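We use cookies to measure traffic on this site. Accept | Decline | Manage preferences

Wiver gripper cell: progress report no. 3
Prepared for: Marjatta Harju, program office, Wuston
Prepared by: Theda Kuhlmann
May 26, 2020

1. Status

Maintenance of the simulated cell is on schedule. The physical cell at Wuston remains powered down and locked out while the replacement finger carriage is on order from Ginting. All setup work in this period was done in the simulator. Labour charged to the task stands at 37 hours against a budget of 200 for the year.

2. Faults cleared

2.1 Finger zero offset. After the model update in the previous period, the left and right fingers no longer closed on the palm centreline. The fault was traced to a sign error in the left joint limit. Ingvar Sveinbjörnsson corrected the limit and re-ran the homing routine. Both fingers now report the same travel.

2.2 Collision meshes. Several household objects in the Sirico library carried a collision mesh larger than the visible one. The gripper stopped short of them and logged a contact fault. The affected meshes have been rebuilt. Scanned food items were the worst group, as their surfaces are irregular and the old meshes were plain boxes.

2.3 Log rollover. The controller log was overwriting itself at 3,732 entries. Afiq Sitompul moved it to a rotating file. No entries have been lost after the change.

3. Wrist camera alignment

The virtual wrist camera was re-seated on its mount and the field of view reset to match the lens fitted at Wuston. The acceptance check requires that the palm housing sit along the bottom of the view, that both fingers be visible with the jaw open, and that the space between them be clear of the housing. The check was carried out in a cluttered room with mixed furniture and soft goods, using the open jaw position.
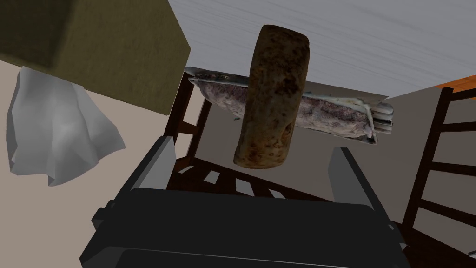
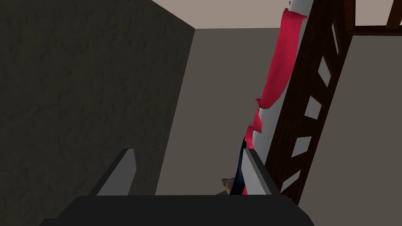
Wrist camera views, jaw open. The first has a browned roll between the fingers, with a wrapped food package behind it. The second looks past the fingers to a white cylinder partly wrapped in red cloth.

4. Remaining defects

4.1 Object placement. The scene loader does not yet reject objects that start without support or overlap a neighbour. Zulkifli Pelupessy is adding a settling step before the arm is enabled. Until it is in, grasp results from cluttered rooms are not counted toward the acceptance figure.

4.2 Cloth. Draped items are treated as rigid. This is adequate for camera work but not for grasp trials. We don't propose to change it under the present budget.

4.3 Finger shading. The fingers and the palm housing are drawn with flat materials. The vision module was trained on the metal fingers at Wuston and may need a short retraining run. A decision is needed by the end of the next period.

5. Upkeep routine

The following is now done at the start of each working week:
- home both fingers and compare travel
- run 10 open and close cycles with no load
- save one wrist view with the jaw open and compare it with the reference
- archive the controller log

The routine will be carried over to the physical cell when it is returned to service. Lockout steps will be added at that point and reviewed with the site electrician.

6. Next period

Finish the settling step. Repeat the camera check with the jaw closed. Fit the Ginting carriage if it has arrived, then repeat item 2.1 on the real hardware. Grasp trials are still planned for November.

7. Requests

Approval is sought to move unspent travel money to spare finger pads. The amount is set out in the cost sheet sent separately.

Contact the program office | Copyright 2020 Wiver | Back to top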